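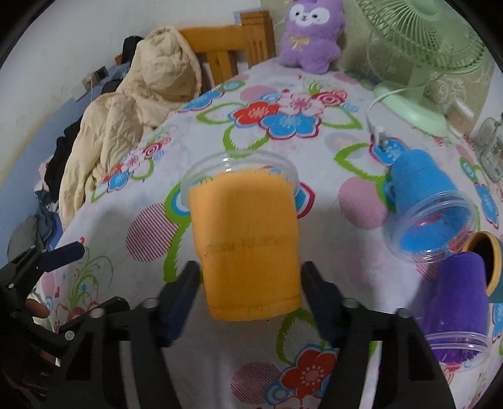
Cups, cups and more cups: an afternoon with Lamai Sombatkul

Dec 11, 2018

I'd been trying to get Lamai Sombatkul on the phone for weeks, and when she finally picked up she was eating noodles and asked if I minded. I didn't. We talked so long that I had to go find a charger.

Lamai runs the demonstration side of Pleviletti, a small project that teaches robot arms to do the kind of chores most of us do half asleep. Her part comes before any robot gets involved. She and the people she trains pick up a pair of hand-held grippers, go into regular homes and do the chore over and over while the cameras on the grippers record it. The recordings go to the learning team at Rattanakul, and a few weeks later she hears what they want more of.

"It's always cups," she told me. "I say, can we do socks? I would love to do socks. And they say yes, great, after the cups."

I asked why cups are so interesting and she laughed at me for a good while. A cup has an inside and an outside, she said, and it can be standing up or lying down or facing away from you, and each of those needs a different approach from the hand. Then you put one cup in another and it gets worse. Clear plastic is her least favorite thing in the world. "You look at the recording and you can see the rim, sort of, and then you turn it and you see the flowers on the bedsheet right through it. A person is fine with that. The model has to see a lot of it before it's fine."

She loves a busy bedsheet, by the way! In March her group did a whole batch on one plain gray table, and the policy trained on it did nicely on that table and fell apart in the next apartment. So now they work on beds, rugs, kitchen counters, whatever people have. Nobody tidies up first. She is strict about that one. If there's a fan on the bed or a stuffed animal watching, it stays.

"New people want to clean," she said. "They're being polite, they're in somebody's home. I tell them to leave the jacket where it is. The robot is going to meet jackets."

We got into numbers, which I'd promised my editor I would. The current set has 3300 demonstrations in it, all cup tasks, collected in 60 homes. Of those, 396 are marked as recoveries, meaning the person fumbled the grip or bumped the cup over and then fixed it. I assumed those got thrown out. They're the ones the learning team asks for by name, so to speak – Lamai says a clean run shows the model what going well looks like, and a fumble shows it the way back.

Can you fumble on purpose? "You can try," she said. "I'm a terrible actress. My fake mistakes look fake even to me. It's better to wait until you're a little tired and then the real ones come." 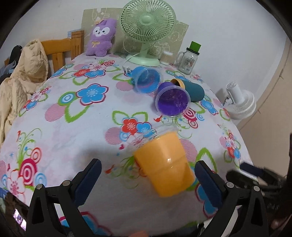
I wanted to know what the work feels like in the hands, and she got very lively about that. You squeeze the handle, the two fingers close, and for the first hour you feel like you're wearing oven mitts. Your wrist wants to do things a robot's wrist can't. She makes every new person spend a session just moving slowly, with no recording at all, and she'll stop them if they whip the gripper around, because the tracking software (they use one called Clemel) loses its place when the picture smears. Two hands is harder again. People leave the left one floating off somewhere while the right one does everything, and then you've got a set full of lazy left hands.

"So I say, okay, this round the left hand picks up," she said. "They hate it. I hate it too, I'm very right-handed."

A session in one home runs 3 hours with a long break in the middle. Between runs somebody has to scatter the cups again, and she's fussy about how. Left alone, people put things back the way they were, or in a nice line. Her trick is to look at the wall while you drop them.

Everything gets watched later in Tutness, the labeling tool the team built, where each run is trimmed and given a start and an end. Lamai does a share of that herself in the evenings. It's how she catches bad habits, including her own. She told me she pauses before every grasp, a tiny hover, and that a robot trained mostly on her would probably hover too. She's been working on it.

I asked what comes after cups. Lids, she said, and there was a pretty big sigh. Socks are still on the list.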